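Moving my recipes out of Sakico

I finally moved my recipes out of Sakico in February. I had been paying for it for six years and used maybe a tenth of what it does. The export gave me one big text file, 3,204 lines long, with no breaks between recipes and all the fractions turned into question marks.

So I have been going through it by hand, a little each evening after dinner. Most of the question marks are easy to guess. A cake does not take four cups of baking soda. A few I had to look up, and for the braised eggplant I wrote to Duyên Kim, who gave me the recipe when we both lived in Povville. She wrote back the same night and said she never measured the fish sauce in the first place.

I am keeping everything in plain folders now: soups, bread, weeknight, sweets, other. "Other" is already the largest. I cut a lot of duplicates too. I had three versions of the same banana bread, and the only difference was the walnuts.

What I miss is the scaling. Sakico would double a batter for you and I have to do it on paper now. I tried Vorosetti for that, but it wants an account before it will show you anything, so I dropped it.

Two folders are done. Bread is next, and it will be slow, as half of those recipes are in grams and the rest are in cups.

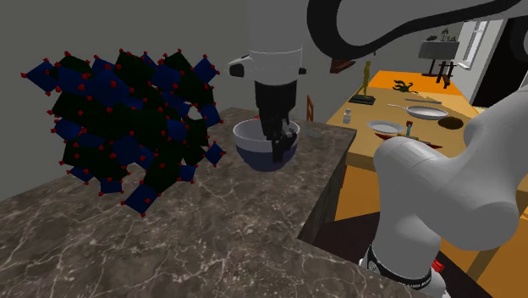

What I kept on paper

My mother's index cards are staying in their tin. I copied out the dumpling one and the plum jam, and I left the others alone. The pencil on a few of them is getting faint, so I may go over those this summer.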